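The Kohlrabi at Puvcombe

Jummai Olatunji had been selling vegetables from the same pitch on Puvcombe market for so long that people gave directions by her ("left at Jummai, then past the fish"), and in all that time she had never once sold a kohlrabi to Mr Wan. He bought carrots from her, and potatoes, and in a reckless summer he had bought a fennel bulb and brought half of it back. But kohlrabi he would not touch. He said it looked like something that had fallen off a satellite.

So on Sat 21 February, with a wind coming up from the harbour that made the awning crack like a sail, she decided that this would be the day.
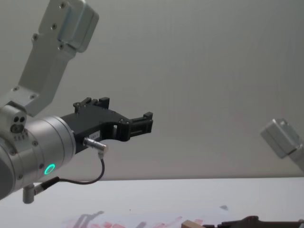 What does it taste like, then?

Like the stalk of a good broccoli, only sweeter and with more juice in it, and a bit of an apple's crunch if you eat it raw.

Mr Wan turned this over in his mind. He was a tall man in a coat bought for someone taller, and he did his thinking with his hand flat on the potatoes. He told her that his grandmother had grown a purple one in Akotska, against the back wall where the chimney kept the soil warm, and that she used to slice it so thin you could read a newspaper through it. She put salt on it, and a little vinegar, and left it under a plate while she went to see to the hens.

"Then you do like it," said Jummai.

"I like hers," he said. "I have not had it for forty years, and I would prefer not to find out that it was only the salt."

Well, you can't argue with a thing like that, so she didn't. She weighed out his carrots and put the kohlrabi in on top, a small pale green one with its leaves still on, and told him that the leaves would go very nicely in a pan with garlic and that he owed her nothing for it. He looked at it for some time. Then he folded the top of the bag over, quite gently, and went off past the fish. 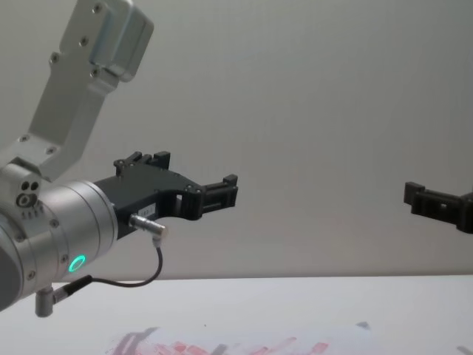
She peeled one for herself that evening, standing up in the kitchen with her shoes off and the radio muttering away about the weather. You have to be firm with the skin, which is woody near the root, and her old knife was not really up to it any more. She cut the slices as thin as she could manage, holding the blade out level like that black two-finger gripper pointing off to the right, and they still came out as thick as pennies. She salted them all the same, found the vinegar behind the rice, put a plate over the bowl and, having no hens, telephoned her sister.

The next market day he was there before she had the scales out, in the same coat, with the bag folded into a neat square in his hand.

"It was not only the salt," said Mr Wan. "Have you any of the purple?"

She hadn't, not until September, and she told him so. He said that he could wait, and he took two of the green.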